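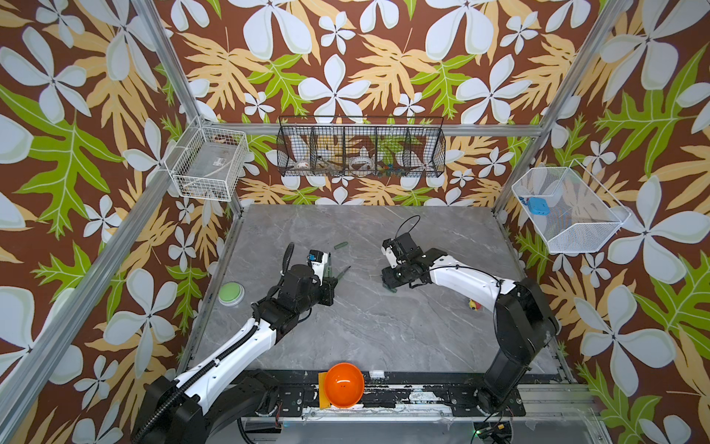

4.2 Telemetry gaps during orbit raising

Brasia was released into its transfer orbit and spent 117 days reaching its final altitude. Over that period the Wancombe ground station recorded 1674 passes. Most returned complete housekeeping data. In 200 of them, however, the temperature readings for the propellant tank were missing or repeated the value from the pass before.

Two explanations were considered. The first was a fault in the sensor harness, which would have produced gaps at all times of day. The second was a timing conflict between the thruster controller and the data recorder. The gaps fell almost entirely within thruster firings – a pattern that favors the second explanation.

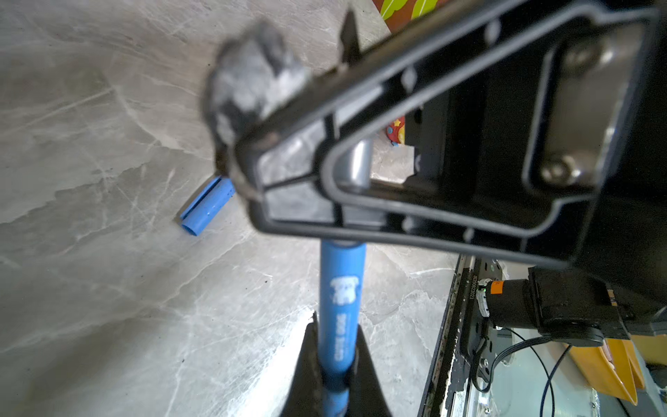
Figure 2. Gripper finger with metal bracket and two round-headed bolts.

The recorder logs were then compared with the Truken orbit model, using the method set out by Cropper for small satellites. Once firing times were corrected for clock drift, the match improved further. A software change was sent to the spacecraft in June, and the readings have been continuous on every pass examined after that date. The tank stayed within its limits on all valid readings, although short peaks during the gaps cannot be ruled out.

Last updated: 19th April

Comments

orbitwatcher: Was the clock drift steady, or did it change when the spacecraft was in shadow?

M. in the north: Clear section, thank you. I would like to see the pass list as a table.

tanktemp: We had the same repeated values on a much older bus. Same cause – the recorder was waiting on the controller.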